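Norenik Household Robotics Challenge

The Norenik Household Robotics Challenge, usually called the Norenik, is a yearly student competition in which teams program a two-armed robot to do ordinary kitchen work. It is organized by the engineering department of Tutley College and is open to clubs from secondary schools and to first-year college students. The final round takes place in the teaching kitchen of the college, and the practice season begins each year in September.

History

The competition grew out of an evening course at Tutley College, where students wrote short programs for a single arm that sorted blocks by color. After several years the teachers found that the block exercises had become too easy, and that students copied solutions from older groups. A kitchen was chosen as the new setting because every student knows what should happen in it. The first Norenik had 10 teams. In the most recent season 49 teams registered, with 351 students in total.

The name comes from the Norenik building, where the evening course was held before the department moved.

Tasks

Each season has one main task and two short tasks. The main task has for several years been the "put away" task, in which food must be moved between a table and a refrigerator. The work is divided into stages, and a team receives points for each stage separately. The stages are approaching the door, opening it, handling the food and closing the door again.

The door is considered the hardest stage for new teams. A refrigerator door is held by a magnetic seal, so the force needed is high at first and then falls very quickly. Teams that have a handle to pull usually solve this with a simple grip. In the advanced class the handle may not be used, and the fingers must find the edge of the door and work from there.

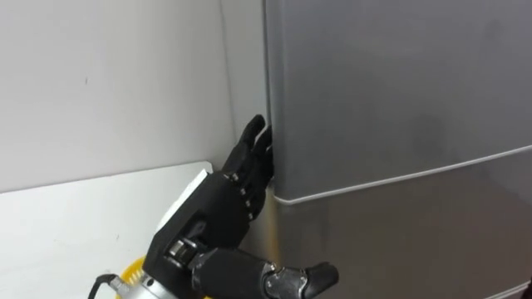
Fingers of this type bend easily when they are loaded from the side, and the rules allow a team to stop the attempt once without penalty if a joint reports too much load. A second stop ends the stage. Many teams prefer to keep the fingers close together during this movement, so that the load is shared between them.

Food handling is scored on position and on damage. Real fruit is used in the final round, while practice sessions may use plastic copies. Judges look at each piece after the run and take away points for marks on the skin. Soft fruit gives more points than hard fruit, and a fruit that falls on the floor gives none.

The refrigerator and the table stand close to each other, and both arms may work at the same time. This saves time but makes planning more difficult — the arms share a small space, and a contact between them costs points.
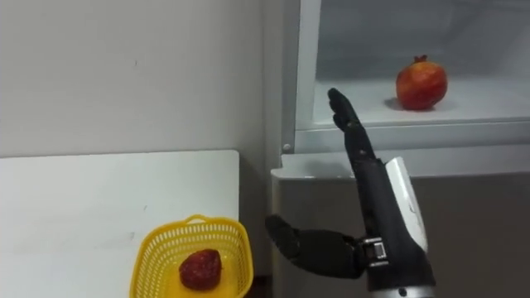
The highest score ever reached in the main task is 668 points, by the club from McIver School. The same club was also the first to complete all stages with both arms moving.

Equipment

Teams do not bring their own robots. All of them use the same model, provided by the college, and they receive a copy of its control software, called Merutlow, at the start of the season. Merutlow includes a simulator, but its model of contact is simple, and results with doors are often different on the real machine. For this reason every team can reserve practice hours in the teaching kitchen.

Changes to the hardware are not permitted, except for thin covers on the fingertips. The covers must be shown to the judges before the first run.

Judging

Three judges follow every run. Two of them score the stages and the third watches the safety rules and holds the stop button. A team may ask for a review of its score until the next team has started.

See also

Merutlow (software)
Tutley College
Robot competitions for students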